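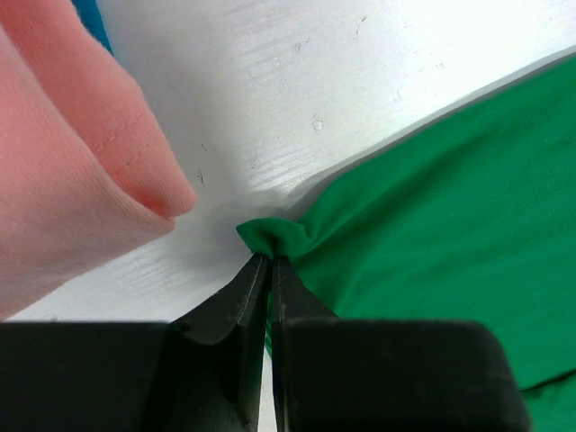
Figure 5. Green cloth pinched up near its edge on a white surface.

Folding T-Shirts Flat

Applies to the Leno shelf unit, shallow and deep drawers. Updated February 4, 2023.

The earlier edition of this guide promised that a T-shirt could be folded in two seconds with one flick. We tried it. It takes longer to fix the collar afterward than it does to fold the shirt the slow way, so the flick has been taken out. What follows is plain folding on a table.

Before you start

You need a flat surface with room for the whole shirt, sleeves included. A bed will do if you have nothing else, but the mattress gives and the folds wander. The Orano folding board sold with some Leno units is optional. It makes every shirt the same width, which is worth something if you are filling a shop display and not much if you are filling a drawer.

Note: Shirts should be fully dry. Check the collar and the underarm seams with your hand. These are the last places to dry, and a dryer that says it is finished has not checked them.

Laying out

1. Put the shirt on the table with the collar at the far side and the hem toward you.

2. Pinch the cloth close to the edge, between fingertip and thumb, and lift only enough to move it. A big handful leaves wrinkles that fan out from the grip, and you will have to flatten those too.

3. Lower the cloth, let go, and smooth outward from where you were holding it. Do not drag it across the table by one corner. The hem will twist and the side seams will not line up again without starting over.

4. Straighten both sleeves. If one has folded inward, open it out before you go on.
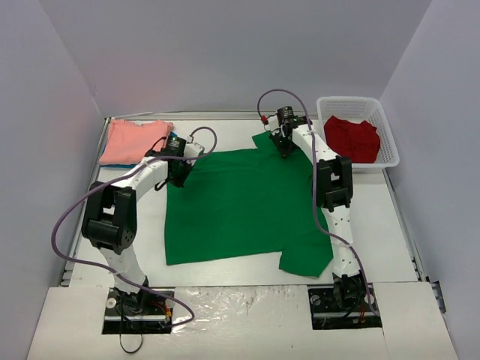

Do the shoulders next, and leave the hem for later. Many guides tell you to square up the hem first, and we have never seen the point. Any pull at the collar moves everything below it, and the hem you just fixed is crooked again.

5. Take hold near both shoulders and draw them apart gently until the neckline lies flat. Stop when the wrinkles go. Pulling harder does not make it flatter — it stretches the neck.

6. Now straighten the hem. If the lower edge rolls up, unroll it with your fingertips and press it down with your palm.

Caution: Do not iron over a printed front to hurry this step along. The label may say 100 percent cotton, but the print is something else.

Folding

7. Fold one side in toward the middle, from the shoulder down to the hem. Lay the sleeve back on itself so it stays inside the fold.

8. Repeat on the other side. The two sides may overlap a little. They do not need to match to the thread, whatever the Orano leaflet says.

9. Check for cloth bunched up between the layers. A narrow ridge down the center means one side was pushed instead of lifted. Open that side and lay it down again. 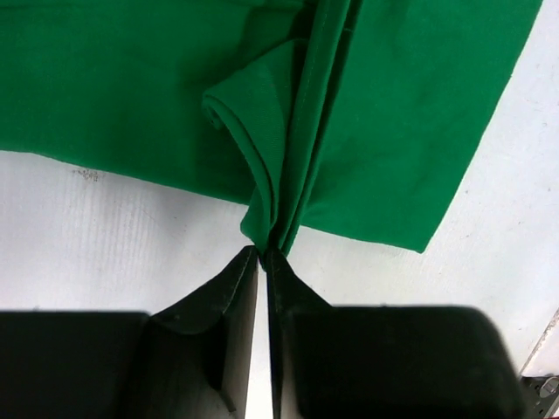 I gave up on step 9 after the first week, one reader wrote to us, and my drawer closes just the same. Fair enough. It probably does, with thin shirts. With heavier ones the ridge gets pressed in by whatever is stacked on top, and you will see it when you put the shirt on.

10. Fold the hem up to the middle, then fold again to the collar. For the shallow drawer, fold in thirds instead.

Note: The Annamalai drawer dividers are set for the shirt folded in thirds. We do not recommend buying more of them until you have filled one drawer without any.

If the folded shirt will not stay closed, it has too many folds for its thickness. Undo the last one and use the deep drawer. Replacement drawer runners are listed in the Birnbridge parts sheet under item 994.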